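Comparison of Two Finger Sets for a Parallel-Jaw Gripper
Delali Mensah and Benedetta Vitale
Advisor: Wolfram Kohlhase

2. Test Procedure

The task was to pick up colored cubes and place them in a wicker basket. Each finger set completed 176 attempts under the same controller settings, with jaw speed held at 20 percent.

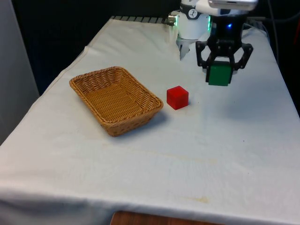 3. Results

The linkage fingers failed on 20 attempts and the flat fingers on 34. Most failures with either set occurred at the moment of closing, when a cube turned between the pads. A neighboring cube made the approach more difficult. 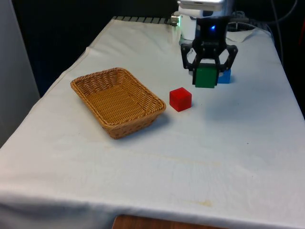

Attempts in which a finger touched a second cube were recorded as failures even if the grasp held. The Jolley controller logged each one automatically, and Iddrisu Akolgo reviewed the logs on Monday.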